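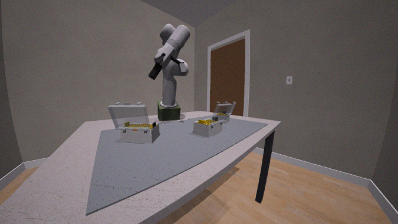 Masilela corner in sim, start state. Arm up, gripper empty, cases out on the mat.

October, Sunday, late arvo
Muster notebook, sim bench

Spent the day on the house rules for scene resets, having put it off until there was no other work left that I could plausibly prefer. The old rules lived in a file called rules_new. There was also a rules_new_2, which was older.

The current draft has 23 rules. I'd like fewer. Went through them with the Masilela scene loaded and asked of each one whether a person could look at the start state and say yes or no. A surprising number failed. Rule 4 said the cases should be "sensibly arranged". Rule 9 said the arm should be "ready". Ready for what, it didn't say.

What I've changed so far:

Start pose. Gripper well clear of the tabletop and holding nothing, before anything else is checked. The old wording let a run begin with the arm wherever the last run left it, and then we wondered why the first motion was always the strange one.

Cases. All on the mat, bases flat, none hanging over the side. They can face any direction. I had a go at requiring them to be square to the mat and then remembered that the whole reason for the Masilela set is that things don't sit square. Struck out my own rule within 6 minutes, a personal best.

Lids. This is the one we'll argue over. The draft says lid state gets written in the log per case: open, shut, or "can't tell from this view". The third option is new. From this viewpoint I can call the left case open without any trouble, and the small one at the back right as well. The near one I can't call. I can see the yellow stuff poking up past the rim and no lid I'd put my initials next to. Under the old rule I'd have had to write one or the other, and I know which one I'd have written, and it would have been a guess in a column headed "observed".

Overlap. The near case covers part of the one behind it. Old rule: reject any start where one object hides another. I ran that filter over last month's starts and it threw out most of the interesting ones. New rule: overlap is fine, but log it, and if the lid state depends on it then take a second view before the run. Note the second view goes in the same folder. Please.

Bare table. There's a good stretch of tabletop to the left of the mat and a lot of empty mat at the front. Both count as keep-clear until the run begins. Flokusus has a habit of dropping spare parts into any open space when the seed changes, so the check has to come after the seed is set. I had it before. Two runs binned.

Room. Door, switch plate, floor and walls are dressing and nobody is to "improve" them mid-series. If you think the room needs a pot plant, start a new series.

Nadness check script: passes the new start-pose rule, ignores the lid field completely, and reports success on an empty log file. Raised a ticket. Until that's sorted, a Nadness pass means the script finished and no more than that.

Still open:
- whether "flat on the mat" needs a tolerance or whether we trust eyes. I'd go with a tolerance, but then someone has to pick the number.
- who signs off a rule change. At present it's whoever saved last.
- the small dark block at the end of the left case. Does it belong to the case or is it a loose object? The asset list has it under both. Not touching it till I've read the Flokusus export notes.

Rules down to 17 if the 6 I've merged stay merged. Kettle, then log off.

Comments (3)

bench 2: Agree on "can't tell". Can we make it a real value in the log and not a blank? I read blanks as shut last time and lost a morning.

night shift: The pot plant was me. It was one plant.

bench 2: It was in the path of the arm.

Recent entries
Muster: colour drift between Flokusus exports
Nadness check script, what it does and doesn't look at
Masilela mat, corner positions re-measured
Log headings we should stop using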